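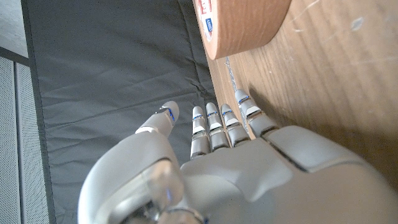
Figure 1. Roll of tan brown tape, side view, on the wooden tabletop.

Packing and Dispatch, Unit 3: Tape
Instructor: Catalina Olivares
October 30, 2024

Read this before the practical. Bring the Bekwood workbook and a pen. Box cutters stay in the classroom.

3.1 Parts of a roll

A roll has a core, the wound tape, and two flat sides. The outer curve is the backing, which is the smooth face. The adhesive is on the face turned toward the core. When we say "the side of the roll" in this course, we mean the flat side where the edges of all the layers show. Look there first for nicks. A nick in the edge is where the tape will tear when you pull hard.

3.2 Types used in this unit

Brown packing tape: closing cartons.
Gray tape: marking areas on tables and floors. We do not close cartons with it.
Paper tape, water-activated: covered in Unit 4.

Write down the length printed on the core or the wrapper before you start a new roll. The practice rolls from Rundik are 96 yards. The ones left over from March are shorter, so check.

3.3 Setting a roll down

Put a roll down on its flat side, with the hole facing up. On its curved side it can roll off the table, and a dented edge makes the tape unwind unevenly. Fold over the last half inch of tape before you put the roll down, or you will spend your time picking at the end with a fingernail.

3.4 Marked work areas

A marked rectangle shows where the job is done. Lay the long sides first, pull each strip straight and press from the middle outward. Overlap at the corners. The roll in use stays where you can reach it – near a border is fine, under the carton is not.

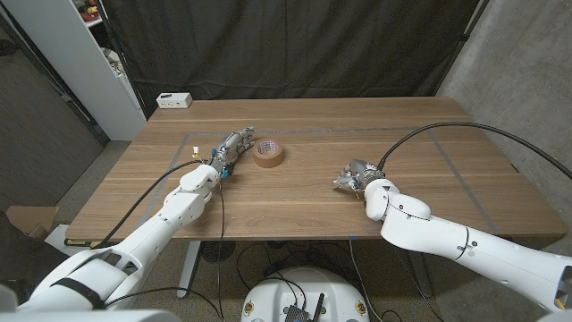

Figure 2. Wooden table with a work area outlined in gray tape. The brown packing tape is near the top edge of the rectangle, hollow center up.

3.5 Closing a carton

Fold the short flaps first, then the long ones. Start the strip on one end panel, run it along the center seam and finish on the other end panel. Leave 9 cm of tape down each end. Rub the whole strip with your palm. For the heavier Farier cartons, add one strip across each end seam.

3.6 For next time

Work out how many rolls are needed for 200 cartons if each carton takes 16 inches of tape on top and the same on the bottom. Show your steps. Round up to full rolls – a part roll counts as one.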